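The blocks have been in this family longer than I have, and they have outlasted two dogs, a flood and my brother's drumming. They came to me in October in a box marked KITCHEN MISC, which is how my mother labels anything she'd like somebody else to own.

I counted them once, on the evening they arrived, with a glass of wine and a growing sense of obligation. 97. My mother maintains there used to be some 2,000, which would have required a separate house. Whatever the number was, it has gone down over the years at a steady rate, and I assume the difference is under a porch in Kerkton.

The trouble with blocks is that they have no natural home. Books go on shelves. Crayons go in a coffee can. Blocks go in whatever you were holding when you lost patience, and for most of the winter that meant a canvas tote from Lurnbridge Savings with a broken strap. Rima, who is four, would upend it, build one tower, and leave the rest on the floor for me to find in my socks at 6 a.m.

So I bought bins. I know. I'm aware that a grown woman buying bins is the opening of a certain kind of story, and that it ends with a label maker. I held off on the label maker for 15 days.

The first plan was to sort by what things are made of. Foam in one, wood in another, and no mixing. I liked this because it could be explained to a child in one breath, and because foam and wood have never really gotten along anyway. Put them in together and the wood sinks, the foam rides on top, and whoever wants wood has to throw the foam across the room to get to it. Rima does this with real commitment.
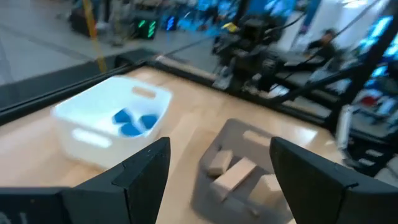
Niloufar Babaei wrote in after my last post to say that material is the wrong way to go and I'll regret it by summer. Sort by size, she says, big ones at the bottom of something deep, little ones in something shallow, and let the colors fall where they may. Her kids have done it that way for years and she has not stepped on a cube since.

I took this badly for an afternoon and then tried it. Niloufar, you're partly right. Shallow is good for the little ones. A small cube in a deep bin might as well be in the ocean, and in a tray you can see what you've got without digging. But size turns out to be a matter of opinion when you're four. Rima's position is that the medium blocks are big, the big blocks are "beds," and the beds don't go in a bin because somebody is asleep on them.

We've ended up with a treaty. Foam lives with foam. The small wood gets a tray. Everything else made of wood goes in the biggest thing that will still fit under the bench, and beds may stay out until after supper, at which point the sleepers are woken up and evicted.

Then there's the question of the floor. I'd pictured all of this happening at a table, with me sitting upright like a person in a catalog. Tables are fine for sorting. But the big blocks always migrate down, and so do I, and I have now spent more of my adult life on my knees beside plastic tubs than I'd planned on.
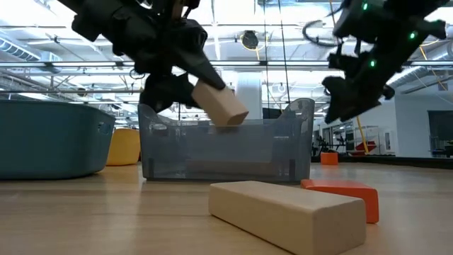

*Filed under: The House, Losing Battles · 3 min read*

One thing I'll say for the see-through kind of bin: it ends arguments. "There aren't any more long ones" can be checked from across the room. The solid ones look nicer, and I've stopped trusting them. The last time I got to the bottom of one I found a sock, a spatula and half a rice cake, and I'd been blaming the dog for the spatula.

My aunt, Simin Akbari, came by for tea and watched us do the evening pickup. She raised five kids with a single laundry basket and she kept very quiet, in the way she has. Then she asked whether the orange ones went with the foam or with the wood, and I had to admit that we're still in talks about orange.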